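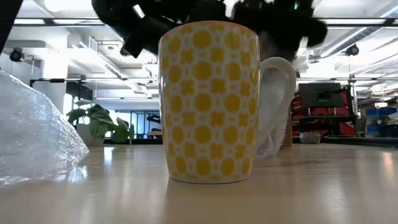 What I drink in the morning, and what I stopped drinking

20th December

I came to this country with a coffee habit that I was proud of. Where I grew up, coffee is small and black and you drink it standing, and a person who asks for tea in the morning is supposed to be ill. So when I started my first job in Sullby and everybody asked me "Tea?" before they asked me my name, I said no thank you for almost a whole year. I think they found me a little cold. I did not understand then that it was not a question about a drink.

Now I have lived here long enough that I drink tea every day, and since September I do not drink coffee at all. Two people have asked me in the comments how it went, so I will try to write it in order.

Why I stopped

It was sleep. I have never slept well, but last summer it became bad. I was waking at three, then lying there and making lists in my head until the birds started. I went to the doctor, who asked how many coffees I drank, and I said four, and then I went home and was ashamed, for it was more like six. The fourth was at five in the afternoon. I had it because I was tired, and I was tired for the reason you can guess.

The doctor did not tell me to stop. She told me to have the last one before noon and to see. I am not good at "less". I can do a thing or not do it, but in the middle I am lost, and this is true also with biscuits. So I finished the bag I had open, and I did not buy the next one.

The first two weeks

I had read that there would be headaches. I had not read that my legs would hurt. The second day was the worst, with a heavy pain behind the eyes and a feeling as if I had travelled all night on a bus. On the fourth day I was rude to a man in the post office about a queue, and I was in the wrong about the queue. I have been back and he was polite, so perhaps he does not remember, but I do.

By the second week the headaches had gone. What stayed was the hole in the morning. I used to get up, put the pot on the ring, and stand beside it. I did not think of it as a nice moment, it was only what happened before the day. When it was not there I walked round the kitchen like someone who has put down the keys and cannot find them.

Learning to make tea

I had always thought tea was easy. You pour water on a bag. My neighbour, who is eighty and has strong views, watched me do it once and said nothing, and I knew from the way she said nothing that I had done something terrible. I had put the milk in with the bag still floating and the water not yet brown. She took the mug from my hand and poured it away!

So I learned. I will write down what I do now, and people who were born here can skip this part.

I fill the kettle fresh each time. Our water is hard, and if I boil the same water twice there is a thin skin on the top of the tea that sticks to the side. I bought a filter jug, and it helps, but I forget to change the filter, so I cannot say that it helps always.

I use loose tea when I am at home and have time, and a bag when I do not. Four minutes for loose leaf. For the bag three is enough, and after that I take it out and do not squeeze it. My neighbour squeezes. We have agreed not to talk about it.

Milk last, and only a little. I tried oat milk and it was pleasant, but in very hot tea it sometimes broke into small pieces, and I went back to the ordinary kind.

I did not take sugar in coffee, and I was surprised that I wanted it in tea. I allowed it for a month, one spoon, then half, and now none. I still miss it on cold days.

Which teas I have tried

The shop I go to is called Farah and it is on the road behind the station, between a place that repairs shoes and a place that is always closed. They sell spices, rice in very large sacks, and at the back there is a shelf of tea that goes up higher than I can reach. I started at the bottom shelf and went along it.

The first one was a strong black tea sold under the name Julari. It is very dark, almost red when you hold it to the window, and it tastes a bit of malt. This is the one I drink every morning. A packet of 600 grams lasts me a long time, though I have never measured how long. It is cheap, and the paper bag inside tears when you open it, so you need a tin.

The second was a green tea with pieces of rice in it. I liked the smell more than the taste. I made it with boiling water the first time and it was bitter like a medicine. Later I read that you must let the water cool, and it was much better, but I do not have the patience for this at seven in the morning.

The third was a smoked tea, and I am sorry to the people who love it. My kitchen smelled as if I had a small fire in the cupboard. I gave the rest to my neighbour, who uses it to cook a ham.

I also ordered a box from a company called Kuroston, which sends small samples by post. I paid for one box and did not take the subscription. There were some good ones, a white tea especially, so light that I thought I had forgotten to put it in. But the samples come in very small bags, each inside another bag, with a card for each one, and I did not like to throw away so much for so little tea. If they change the packing I would order again.

Tea at work

The strange result of all this is that I talk more. In our office the person who gets up first must ask everyone else, and you have to remember who takes what. I avoided it for so long that I never learned how my colleagues drink theirs. Now I know. One takes it so pale that it is almost a glass of milk, one wants the bag left in until the end, and one says "whatever is going" and then is disappointed.

There is a kind of talk that happens only when the kettle is boiling. It is never important. Somebody's boiler, somebody's mother, the roadworks. In my language we would call it empty talk, and I used to think it was a waste of a working day. I heard about a better flat in that kitchen, and I live in it now. I also learned there the word "nippy", which I had believed for years was something about dogs.

Did I sleep

Yes and no. I fall asleep faster, that is certain. In the first month I wrote down the hours in a notebook, and then I became so interested in the numbers that I lay awake wondering what I would write. So I closed the notebook. I still wake in the night perhaps once or twice a week, but now I turn over and it passes. Before, I was awake until morning.

I know that there is caffeine in tea also. Several people have told me this with a kind face, as if they were telling me bad news. I know. I have two in the morning and one after lunch, and in the evening I drink mint, fresh if I have it, with the leaves pushed down with a spoon.

What I miss

I miss the smell. When I walk past the café on the corner I go a little slower, I admit it. I miss the sound of the pot when it is nearly ready. When I went home to visit my family in the autumn, they made coffee for me and put it on the table before I could say anything, and I drank it. It was very good. I did not sleep until four, and I heard the whole house breathing and the neighbour's rooster, who has no idea of time.

I have not decided if this is for ever. I kept the pot. It is on the top shelf with the cake tins — clean, and with the lid off so that it does not smell.

Next time I will write about bread, because I promised it twice already. If you know a black tea that is good with hard water, please tell me in the comments. I am nearly at the end of the second shelf at the shop, and for the third one I will need a chair.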